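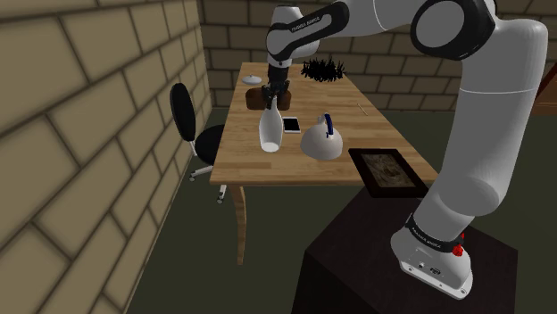
Trundum tabletop arm kit, trial unit 7
Pre-purchase inspection, Gallegos office, 14th October

Base seated on cabinet top: OK
Red button on side of base: reachable from the front. OK
Labels on base and wrist bands: present
Gripper hold on bottle neck: OK — repeat with the kettle before sign-off
Clearance to other items on table: FAIL. Picture frame lies too near the base, move it
Chair: push back before any run at speed
Cycle log: 114 picks entered, 50 required
Vovex controller manual: not supplied, page 748 of the Hakex catalog lists it as included. Ask

Result: hold, recheck after frame is moved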